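Varma recliner leans left and won't close fully – support log
Status: Resolved
Product: Varma recliner, fabric, manual action
Opened: Wednesday, July 29, 2020 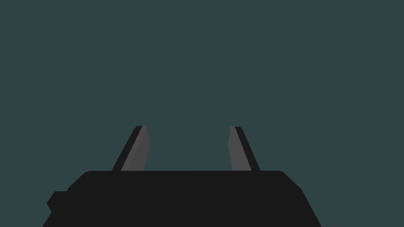
Can the recliner still be used while the footrest won't close fully?
Sitting upright in it is fine. Leave the footrest alone until the mechanism has been looked at, and keep children and pets away from the gap under the front edge.

Original request

Bought this chair from the Ullow showroom in March, in the grey fabric. It was fine for the first while. Now the footrest stops short when I push it in with my heels, and the gap is bigger on the left than the right. The whole seat also leans to the left, enough that a mug on the armrest slides. There is a click from underneath when I lean back. No damage to the fabric or the legs that I can see. The chair is on carpet and hasn't been moved apart from vacuuming. I'd like a repair or a replacement please.

Support reply 1

Thanks for the details. A lean together with a footrest that closes unevenly usually comes from one side of the mechanism sitting out of line with the other. The usual places to look are the back rail bolts, the side brackets and the long spring on each side. Before we book anybody in, please do the following:

Close the footrest as far as it will go without forcing it.
Remove the back by lifting both locking levers behind the fabric flap, then pull straight up.
Lay the chair on its front, on a blanket, with a second person helping.
Check that both springs are hooked at each end.
Check the four bolts holding the mechanism to the base. Finger pressure should not turn them.
Measure from the side rail to the mechanism arm at the back, both sides.

Please don't lubricate anything at this stage. Oil gets onto the lining and makes the bolts harder to check.

Customer reply

Did all that. Springs are both hooked on. Three of the bolts are tight and the back left one turns by hand, maybe half a turn before it catches. The left measurement is bigger than the right, by 3 mm. Also found that one of the back levers wasn't all the way down, it was hard to lift and the other one was easy. Don't know if that matters.

The click is still there when I work the arm by hand. It seems to come from the loose bolt but I can't be certain.

Support reply 2

The lever does matter. If one side of the back isn't locked down, your weight goes through the other side and the seat frame twists slightly each time you recline. That will work a bolt loose over time.

Please tighten the back left bolt with a 13 mm socket until it is firm, then stop. The base is timber and the thread insert can pull out if it is overtightened. If the bolt keeps turning and never gets firm, the insert has already gone and we will need to send parts. When you refit the back, seat both sides onto the posts together, push down on the centre, and then press each lever flat. They should both need the same effort.

Customer reply

Bolt keeps turning. It gets a bit stiff and then goes loose again. I took it right out and there is a brass sleeve stuck on the end of it, with sawdust in the thread. Back is off the chair and I've left it like that.

Support reply 3

The brass sleeve is the insert and it has come out of the base. This is covered under the frame warranty. We have raised a parts order from the Turkosbridge warehouse for:

Threaded inserts, oversize, 2
Bolts with lock washers, 2
Back lever, left hand, 1

We are sending a second insert and bolt so that both back positions can be done at once. A technician from our Clollholm depot will fit them at your home. The oversize insert needs the hole drilled out square to the base, so please don't attempt it yourself, and please don't fill the old hole with glue or matchsticks in the meantime. The technician would have to clean it out again.

Customer reply

OK. Any day but Friday suits. There are stairs at the front but the side gate is level. Is there a charge for the visit? The showroom told me there was a $200 call-out fee.

Support reply 4

No charge. The $200 fee applies to chairs outside the warranty period or damage from misuse, and neither applies to yours. We've put a note on the order so it isn't billed. The side gate has been passed on to the technician.

Technician's notes

Attended, customer home. Chair on its front on arrival, back removed.
Back left insert stripped out, hole slightly oval. Drilled and fitted oversize insert.
Back right insert holding but had started to lift. Replaced as well.
Left lever bent at the pivot, replaced.
Mechanism re-squared to base. Measurements now equal both sides.
Springs, rivets and footrest linkage checked, no wear.
Tested reclined and upright, with weight. Footrest closes flush – no click, no lean.
Floor checked with level, no fault there.

Customer reply

Chair is good now. It closes without having to shove it. The right lever is a bit stiffer than it used to be but the technician said to expect that. Happy for this to be closed.

Support reply 5

Glad it's sorted. Matching stiffness in the two levers is correct, and the old left one would have been giving you a false comparison. Please check both levers are flat whenever the back has been off, such as after moving house or cleaning behind the flap. A quick check of the base bolts once a year is enough.

If an order shows the call-out fee by mistake, reply to this ticket and it will reopen.

Resolution code: Frame – insert failure, back left
Cause: Back lever not fully engaged
Parts supplied under warranty: Yes
Ticket closed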